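Seven weeks with the Drerken hand grippers: a review from the people who hold them

Reviewed by Vitória Paiva
Sunday, September 6, 2026 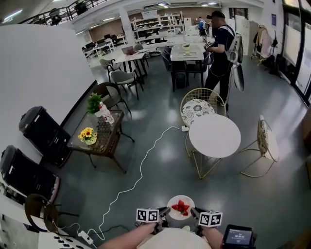
I should say at the start that I came to this job from catering, where I spent a good part of my working life plating desserts for weddings and company lunches, and I never expected to be writing a review of anything with the word "gripper" in it. But a friend who still runs a banquet kitchen asked me what these things are like to use all day, and whether her people should be nervous about them, and my answer got so long that I thought I might as well put it where others can find it.

The short version is that you hold one in each hand and do ordinary jobs with them, and the recordings go toward teaching a machine to do the same jobs. The Drerken pair is what we use at Kiani, where the work is mostly food and table tasks: cut fruit, plates, cups, clearing and setting. The kitchen customers we record for want a machine that can portion and plate the simple things. So I am, in a manner of speaking, teaching my old job to somebody new, and I have had plenty of time to think about how I feel about that.

First, the grippers themselves. They are lighter than I feared, though you would not want to hold them over your head. The squeeze is smooth and you get a nice sense of how hard you are closing on something, which matters a great deal with soft fruit. A strawberry that has been cut has no good side to grab. Press a little too much and it slides off, press too little and it stays on the plate and looks at you! My first morning I must have mashed half a punnet. By the second week I could move a piece from one plate to another and leave it looking like something you would serve, and I was as proud of that as I ever was of a sugar flower.

The marker cubes on top took me longer to get used to. They need to stay in view of the camera, so you learn to keep your wrists up and turn from the elbow. If you have worked a line you will have habits that fight this (I tuck my hands in close, always have, it comes from small kitchens). The software tells you when it has lost a cube, but it tells you at the end of the take, and that is my biggest complaint about the whole kit. A little beep at the moment it happens would save everybody a lot of repeated plates. I have asked for it. Drerken's support people were very kind and said it was on the list.

The handles are clearly made for a larger hand than mine. I wrap them with a bit of cloth tape, and two of the others do the same. The charging is dependable, the trigger springs have held up, and the jaw pads wipe clean with warm water and a drop of dish soap, though anything with seeds will find its way into the seam along the edge. Keep an old soft toothbrush at the sink.

Now for comfort, which I think gets left out of most write-ups of this sort of equipment. We record in blocks of 60 minutes and then stop, and I would not want to go longer. It is the thumbs that go first, then the spot between the shoulder blades. We used to work straight through until lunch, and in August the schedule was changed after several of us said the same thing in the same week. Since then I have gone home feeling like a person. If you are thinking of bringing a kit like this into your workplace, please settle the breaks before you settle anything else.

We also tried the Vedell pair for a few days, as they were on loan. They are prettier and the grip is a better size for me, but the jaws close with a sort of snap at the end, and on fruit that is just no good. For boxes or folded cloth I might well choose them. A spare set of Drerken jaw pads comes to $285, which made me sit down, and I do think that is too much for something that wears out by design.

So what does all this change for the people doing the work? In my case, quite a lot, and most of it I like. I sit or stand as I please. There is no rush at seven in the evening and no one shouting for the second tray. The room is big and bright, and I have learned what a clean take is and why a sloppy one is no use to anybody. Our team has passed 2,000 accepted takes on the fruit tasks, and the person who reviews them, at Drimier, sends back notes that are good notes - specific, polite, and sometimes funny.

I do miss feeding people. You can plate the same small pile of berries over and over with great care, and no guest is waiting for it. And I think about my friend's crew. My honest feeling is that the portioning and the tray work will go to machines in some kitchens before very long, and that the folks who do it now ought to be told early and offered the training and the checking jobs at decent pay. Someone who has plated for years sees things in a recording that an engineer will miss, like a thumb that would have left a print on the rim. That knowledge is worth paying for, and I said so at my own review and got a raise out of it.

Would I recommend the kit? Yes, for soft food and careful handling, with the tape on the handles and the breaks on the schedule. Four stars out of five from me. I'll come back and make it four and a half if they ever put in that beep.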